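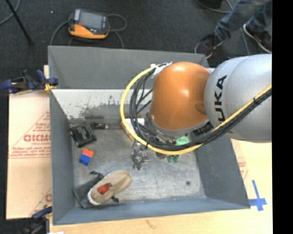

How to Sort Out a Catch-All Bin

Most households have one. Ours stands by the back door in Torkdale, and over the years it has swallowed batteries, single gloves, a good many pens and, for one whole winter, the spare key. If you have a bin where a canvas shoe can end up sharing the floor with a toy block, you know the kind I mean, and I hope what follows will make an afternoon of it a little more pleasant for you.

What you will need

An old bed sheet (light colored, so small things show up)
2 cardboard boxes and a trash bag
A damp cloth, a dry cloth and a soft brush
A bowl of warm water with a squirt of dish soap
Something to write labels with
About 30 minutes, or the length of a radio show you like

Step 1. Spread the sheet and empty the bin

Lay the sheet on the floor next to the bin and lift things out by hand. I know it is tempting to tip the whole lot over, and I did it that way for years, but small dark things like marker caps roll under the furniture and you spend the rest of the afternoon on your stomach with a flashlight. Run your fingers along the bottom edges before you call it empty.

Step 2. Group by where things live

Forget about size and color for now and go by room. A shoe goes toward the closet, a block goes toward the toy shelf, a pouch goes wherever its contents belong. Open every pouch! My neighbor Mahfuz Roy once found a concert ticket dated October in his, and it was already spring.

Anything that has no room of its own goes in the first box. Anything you would like to give away goes in the second.

Step 3. Wash the bin itself

A gray surface hides dirt until the bin is empty, and then suddenly it is all smudges and specks. Brush out the grit first, then go over the walls with the soapy cloth from the top down and finish with the floor. Old stains may lighten if you leave a wet cloth lying on them while you make coffee. Scratches will stay, and mine has plenty. Dry it well, corners included.

Step 4. See to the shoes

Canvas shoes deserve a few minutes before they go back to the closet. Knock the soles together outdoors, pull the laces if there are any, and brush the fabric dry. White rubber comes up nicely with dish soap and an old toothbrush. Stuff the toes with newspaper and let them air overnight, away from the heater. If you only have one shoe of a pair, tie a note to it and give the other one until the end of the month to show up.

Step 5. Decide what the bin is for

This was the step I skipped the first few times, and the bin filled right back up. Choose a purpose and write it on a label: "going upstairs," say, or "kids' things to put away." Ours says "walk this to its room," which my family finds bossy, but the bin has stayed half empty all summer.

Put the first box somewhere you will trip over it. Whatever is still in there after two weeks can join the second box on its next trip to the thrift store.

Posted September 21, 2018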